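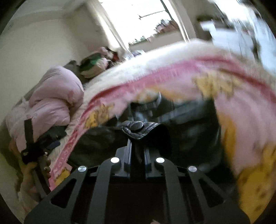 Gripper and the black item on the bed.

January, notebook, evening (written up over cold coffee)

OK, so the queue app. Writing this while it's fresh, because my notes from the ground are mostly arrows and one soggy receipt.

We ran the order-ahead trial at the Venwood ground for the league game, two stands only, with the Lemby build from last week. Fans order a drink or a pie from their seat, the phone buzzes when it's ready, they walk to a hatch and show a code. Simple enough on paper! Six hatches were meant to be live. We got five, as the one by the family section had a dead outlet and the extension cord we brought was too short by an arm's length. Very annoying. Longer cord is on the list.

Numbers first. 342 people opened the app during the match and 156 of them placed an order. I was hoping for more, but the ground only holds a bit over 1,000 in those two stands and the signs went up late, so I'm calling that decent. Most of the orders landed in one big lump right before half time (of course they did) and then a smaller lump just after the restart, from people who had looked at the normal line and given up.

The lump is the problem. Our pickup estimates were fine up to then, a few minutes each, and then the kitchen got buried and the app kept cheerfully telling everybody four minutes. It was not four minutes. I stood by the hatch behind the north goal and watched a guy show me his phone saying READY while his pie was still in the oven. He was nice about it. The woman behind him was less nice about it, and she had a point.

I dug through the log when I got back. The estimate only looks at orders already accepted by the kitchen tablet, and during the rush the orders sit unaccepted in a pile, so as far as the app knows there's no line at all. Dumb, and my fault, I wrote that bit. And READY fires when somebody taps the ticket, but the staff were tapping whole rows at once just to clear the screen. Can't blame them, the rows are tiny and they're wearing gloves.

Things to change before the next home game:

Count the unaccepted orders in the wait time. Should be an easy fix.
Bigger buttons on the kitchen tablet, one ticket per tap, and an undo.
Cap on orders per pickup slot, so when half time fills up the app offers you the slot before or after. I'd have taken my fries early if someone had offered.
Drinks-only hatch. Drinks were flying out fine and then getting stuck behind food.
Signs up before the gates open, on the seats if they'll let us.

Network held up better than I feared. We used the Bartoš boxes under the roof and they dropped out once, for less than a minute, during the second half when hardly anybody was ordering. Payments went through the whole time. Two double charges, both refunded before the final whistle. I still want to know why they happened, and my guess is people hitting Pay again when the spinner hangs. Gray out the button, please, whoever gets to it first.

Funny thing from the stands: a whole row figured out they could send one person with all their codes, so he turned up at the hatch with screenshots and a cardboard tray and walked off with the lot. We never planned for that and it worked great! Group pickup should be a proper feature. One code, one tray. I sketched it on the next page, excuse the mustard.

Also the match itself was a good one, home side came from behind and I missed both tries because I was crouched under a counter with a flashlight.

Open question about Grultano. They run the catering at the other end of the ground and want in, but on their own tablets, with their own menu codes. I'd like to see one of their tablets in the shop before saying yes. Asked for a loaner, no answer yet.

Battery note: hatch phones started full at noon and the worst one was nearly flat by the end. Turn the screens down or bring chargers. Bring chargers.

Next: wait time fix first, then the slots. Going home.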